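# Unit 2: Side-Release Buckles and Webbing Load

Handout for the Hendside soft goods course. Read before the July lab session.

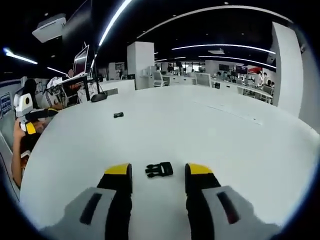

A buckle is rated as part of an assembly. The working load of a strap is set by its weakest element, and in most packs that element is the stitching or the latch. Webbing alone seldom governs.

## 2.1 Latch behavior

The two prongs act as cantilever springs. On insertion they bend inward, then return outward and seat against the shoulders of the socket. Tension is carried by the shoulders in bearing. Side pressure on the prongs while under load reduces the contact area — see the Kiltville test sheets.

## 2.2 Worked values

Straight pull on a test strap, sample set K:

- Latch slip begins: 447 N
- Allowable load at a safety factor of 3: 447 / 3 = 149 N
- Stitch pattern: box with cross, 40 mm long

Webbing slip at the adjuster bar is a separate failure mode. Smooth webbing slips earlier than coarse weave. Record it in its own column.

## 2.3 Before the lab

Repeat the calculation with a slip load of 77 N and a safety factor of 2. Bring the result in newtons, with the units written out.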